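Give Your Data Dictionary to the People Who Answer the Phones

I have read a lot of data dictionaries in my working life, and I love them the way other people love old cookbooks. The good ones tell you how a business thinks. The bad ones tell you that "cust_stat_cd" means "customer status code," and then they stop.

At Holden, where I spent my first years in this line of work, we had the bad kind. It ran to 2613 entries, all of them written by my own team, and I was proud of it right up to the morning I took it downstairs to the service desk. I wanted to check one field, the one that recorded when an account had closed. A clerk looked at my definition ("date on which account is closed") and laughed out loud. Then she explained that there were 3 different dates that could end up in that field. It might be the day the customer called. It might be the day the final bill went out, or the day the last payment cleared. Which one you got depended on who had taken the call, and everybody downstairs knew it!

We had been building churn reports on that column for years.

So I've become a bit of an evangelist for a simple idea: let the people who type the data write down what it means. Let them own the entries, with their names on them and the right to change the wording whenever the work changes. Data teams should edit for clarity, keep the thing searchable and otherwise get out of the way.

I know the objections, having made most of them myself. The first is consistency. If the billing office and the warehouse each write their own entries, won't they contradict each other? Of course they will, and I think that's wonderful. The contradiction was there already, sitting in two systems and quietly wrecking your totals. Now it's on a page where somebody can point at it. When we tried this at Torton, the very first week turned up two meanings of "delivered" (left our dock, arrived at theirs) and a third meaning of "return" that I still can't explain to my family over dinner.

The second objection is time. Clerks and dispatchers are busy, and writing definitions isn't in anybody's job description. Fine, put it in the job description! We set aside 20 minutes a week per person, on the clock, starting in February, and by early summer we had 600 entries I would have trusted with my own paycheck. They were short and a little blunt. One of them read, in full, "Do not use this, it has been wrong since the merger." I have never seen a more useful sentence in a corporate document.

There's a fancier version of this argument, with talk of stewardship and domains and federated ownership, and I don't mind it. Some of those frameworks are very good, and if one of them gets you the budget, use it. But I've watched companies spend a year picking the framework and the catalog software and the color of the little badge that says "certified," and come out the other side with the same old "customer status code." The software can wait. Ours was a shared spreadsheet for the longest time, and people opened it every day, which is more than I can say for the catalog that came after it.

What I like most is how the conversations change. An analyst who used to file a ticket now walks over and asks. The person being asked gets to be the expert, in front of other people, on something they've known for years. You can feel the energy in the room go up, and the numbers get better too, which was the whole idea to begin with.

If your company has a dictionary, pick one field this week and go read the definition to whoever fills it in. Bring a pen. 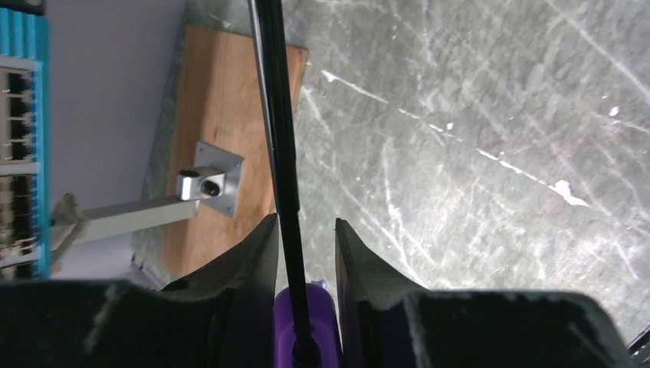
Merle Maihi: I'm with you on most of this, but what happens when the person who wrote the entry leaves? We did something similar in our claims office and it worked beautifully until two of our best writers retired. Their names were still on the entries a year later and nobody felt they had the right to touch them. I'd put a department on each one as well as a name.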